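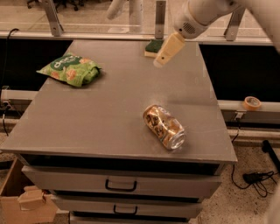 Who is responsible for clearing the drawer cabinet tops at the end of a shift?

The last person to sign the bench log for that cabinet is responsible, whether or not the items left on it are theirs.

Cabinet and Work Surface Inspection Checklist
Risier Building, Level 2
Inspector: Nandini Menon
Area supervisor: Baldur Briem

Scope

This checklist covers the gray drawer cabinets whose tops are used as work surfaces. It does not cover chemical storage or the shared kitchen, both of which have separate forms. Each item is marked Satisfactory, Action Required or Not Inspected. Comments are mandatory wherever action is required.

Section A. Work surface

A1. Top free of food and food packaging.
Action Required. A green snack bag, crumpled, was lying toward the left side of the top. Food packaging is to go in the lidded bin by the corridor door and may not be left on a work surface, whether it is full or empty.

A2. Top free of drink containers.
Action Required. One can, dented, lying on its side. Cans are to be checked for remaining liquid over the sink and placed in the metals bin. Staff are asked to pick up a crushed can by its ends and keep their fingers away from any folded edge.

A3. Surface in sound condition.
Satisfactory. Faint scuffs on the matte finish, acceptable under the current standard. Re-coating is not requested.

A4. Sponge available at the cabinet.
Satisfactory. Two-sided sponge with a dark green scouring layer and a pale yellow layer. The scouring side is not to be used on the cabinet tops except on dried residue, and then with light pressure only.

A5. Surface cleaner available and labeled.
Action Required. The Pai spray bottle at the sink had no date of filling. Akua Aryee to relabel.

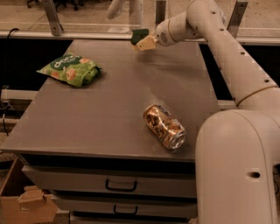 Page last changed: October 2021 | Maintained by Facilities and Safety, Jolum

Section B. Drawers and handles

B1. Drawers fully closed when not in use.
Action Required. The top drawer was found pulled slightly outward. A drawer left in this position can catch clothing or a knee, and supervisors should raise the matter at the next shift handover.

B2. Handles secure.
Satisfactory. Black bar handles on the top two drawers tested by hand. No movement.

B3. Drawer load within limit.
Not Inspected. The scale was out for calibration. The limit remains 55 pounds per drawer.

B4. Contents match drawer label.
Not Inspected. To be completed together with B3.

Section C. Clearing and wiping procedure

C1. Remove all loose items before wiping. Wiping around a bag or a can is not accepted as cleaning. At the September inspection this was the most frequent comment, and it is repeated for that reason.

C2. Dispose of packaging first, then cans, then loose crumbs. Crumbs are not to be brushed into the gap above the top drawer.

C3. Dampen the sponge, wring it out, and wipe from the far edge toward the front. Dry with a paper towel.
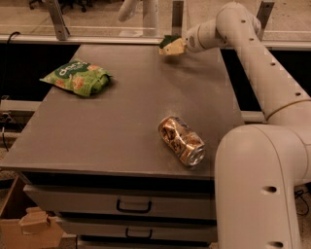
C4. Rinse the sponge after use and return it to the tray at the sink. A sponge with a torn or separating scouring layer is to be discarded. Replacements are kept with the Kirkitz supplies; please do not take them from the kitchen.

C5. Enter the time and initials in the bench log. An entry made on behalf of another person is not valid.

Result

Score: 79. Pass mark: 80.
The area has not passed. The score reflects items A1, A2, A5 and B1. Items marked Not Inspected carry no deduction at this stage but must be completed before the reinspection.

Corrective actions

Baldur Briem: clearing of cabinet tops and drawer closure, by the end of the next working day.
Akua Aryee: relabeling of the spray bottle, same deadline.
Anitha Sastry: return of the scale and completion of B3 and B4.

Supervisor's comment

"Accepted, with one remark on A1. The bin by the corridor door was moved during floor work and had not been put back at the time of inspection. It has now been returned. B. Briem"

Inspector's reply

The remark is noted. The rating for A1 stands, as the form records the condition of the surface at the time of the visit. Requests for review may be sent in writing to Ravindran Iyer, extension 3000.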